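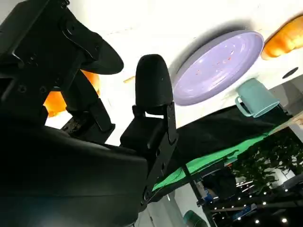

Can I use the Trondstead allotment records to work out how much my own plot ought to produce? Only very loosely: they tell you what people in one damp valley wrote down about their vegetables, and gardeners round a marrow are much like anglers round a pike.

May, by Špela Ivanov

# Trondstead Allotment Harvest Records

One CSV file, 848 rows, one row per crop per plot per season. The records were copied out of the site's paper ledgers, which lived in a biscuit tin until the biscuit tin rusted.

## What's in the file

- `plot` - the plot number, as painted on the gate
- `season` - first, second or third year of the ledgers
- `crop` - in lower case, with spelling tidied
- `weight_kg` - blank if the grower wrote "plenty"
- `remarks` - left exactly as written, including the feud over the hosepipe

Courgettes are over-represented. Anyone who has grown courgettes will know why, and so will their neighbours.

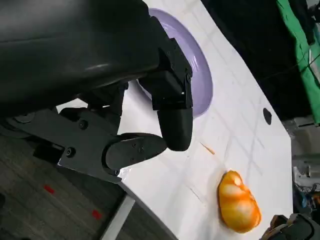
Weights were taken on whatever scales people had in the kitchen. Radomir Kolev used the bathroom ones and subtracted himself, so treat his potatoes with caution. His figures are marked `rk` in the remarks and can be dropped without much loss, though he would like it known that he disagrees.

## Gaps and oddities

There are 73 rows with no weight at all. Most are herbs. I haven't filled them with averages, having once seen what an average sprig of thyme does to a chart.

Plot 9 changed hands halfway through the second season and both growers claimed the same beans. Both rows are kept. Stojan Perić thinks this is cowardly and he may be right, but he doesn't have to walk past plot 9 to get to the tap.

The word "squash" covers at least four different things. I asked Shafiq Saha to sort them out and he came back with five, so "squash" it stays.
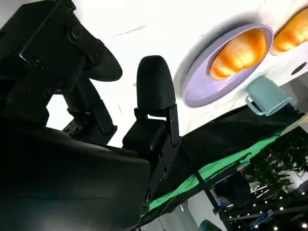
## Using it

Open it in any spreadsheet. Set `plot` to text first or 4a and 4b will cause trouble. Dates in the remarks are day first. If a tomato weighs more than a toddler, look for a missing decimal point before writing to the papers.

Version 2 puts back the rhubarb, which I deleted in version 1 after an argument about whether it was a fruit.

Corrections are welcome if you can point to the ledger page. "I remember it being bigger" goes in a separate folder.

Related items

- Bestov rainfall diary, typed up by Stavros Kneževič
- Lazarević seed swap list
- Vistov orchard survey, apples only

Contact: Špela Ivanov, plot 12, or leave a note in the shed | Free to reuse with credit | Back to top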